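Psychosocial and Workload Inspection Checklist - Support Services, Bretis site

Completed in July by the work psychology team at Bisisura, on behalf of the site manager. The checklist has 21 items in 5 sections. Two sections were done by walk-through, the rest from shift records and short talks with staff. Ratings are Met, Partly met, Not met.

Section A. Workload and pace

1. Daily targets are written down and staff know where to find them. Met.
2. Targets were set with input from the people doing the work. Not met. The current figures came over from the Grakitz contract and were never reviewed.
3. Staff can slow down or pass on work when the queue is too long. Partly met. Allowed on paper. On the late shift there is no one to pass it to.
4. Work left at the end of a shift is handed over, with a note. Met.
5. Overtime is agreed in advance. Partly met. Sunday overtime is often asked for the same morning.

Comment: the 600 target on the wall chart is a weekly team figure. Several new starters read it as a personal one. Relabel the chart.

Section B. Control over work

6. Staff can choose the order of their tasks. Met.
7. Staff can take a short break without asking. Partly met. Depends on the shift lead.
8. Staff can set up their own work area. Met. Shared items go back at the end of the shift.
9. Changes to the rota give enough notice. Not met. Notice was under a week for 2 of the last 5 changes.
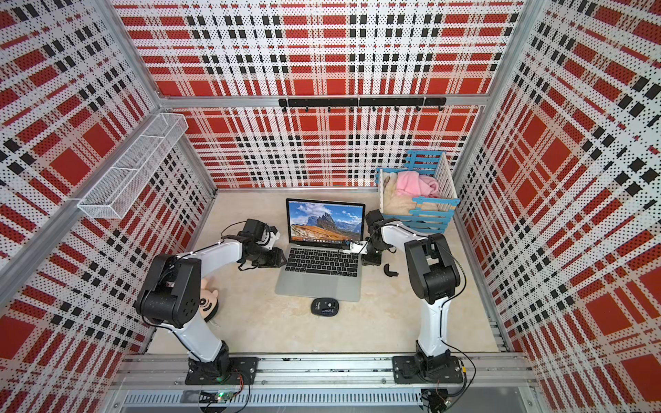 Reply from the late shift: the rota point should be rated worse than it is. We find out by text message, sometimes after 9 p.m., and if you don't answer you are taken to have said yes. Please put that in the report as written.

Team response: added as written. The rating stays at Not met, as there is no lower one, but the item moves to the top of the action list.

Section C. Support

10. Each person has a named supervisor. Met.
11. One-to-one meetings take place monthly. Partly met. Day shift yes, late shift no record since the spring.
12. Supervisors have had training in spotting signs of strain. Not met. The Nedeljković course was booked and then dropped from the budget.
13. Staff know how to reach the outside counseling line. Partly met. The poster in the break room has the old number.
14. Return-to-work talks are held after sick leave. Met.

Section D. Relationships and conduct

15. There is a written policy on bullying and harassment. Met.
16. Staff can report a concern to someone other than their own manager. Met.
17. Reports are logged and dated. Partly met. Log is kept, two entries have no date.
18. Team meetings leave time for questions. Met.

Section E. Role and change

19. Job descriptions match the work being done. Partly met. Packing and returns were merged but the descriptions still show them apart.
20. Staff are told about changes before they start. Not met. See item 9.
21. Someone is named to answer questions during a change. Met.

Actions

- Rota changes: written notice, and no reply is not a yes. Site manager, before the next rota goes out.
- Review targets with both shifts present.
- Rebook supervisor training or find another provider.
- Replace the counseling line poster. Done on the day.
- Late shift one-to-ones to restart, dates to be sent to Bisisura.

Items rated Not met will be checked again at the next visit. Partly met items can be closed by email with a copy of the record attached.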